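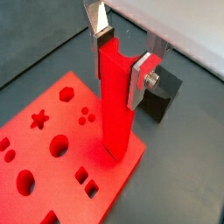
The part of the Ostermann open day I had been looking forward to was the gripper bench, and I ended up staying there so long that I missed the coffee! Palesa Du Plessis looks after the cell and was kind enough to let a few of us crowd in while she talked us through her routine. Everything starts with the fingers. They are plain metal, with a pad on the inner face of each, and the pads are what wear out. On this one there was a red pad and a round socket-head bolt on one side and a small black pad on the other, and the practice piece was a tall red post over a red board full of shaped holes - a star, an oval, diamonds, all sorts.

Palesa changes pads every 600 hours and keeps a paper log (I was delighted to see paper), where the last entry stood at 2697. She wipes the pads down, checks the bolt with a small torque key, then runs the arm slowly to a fixed point on the board before she lets it near a hole. If the post leans even a little, she goes back to the fingers first and leaves the program alone. I asked whether that was ever the wrong call, and she laughed and said yes, twice, both times after somebody had bumped the table.

The spare pads come from Flakus in bags of 64, and the drawer they live in is labeled in her very neat handwriting. We went on to the Pisten hall after that, where it was much louder and I caught perhaps half of the talk.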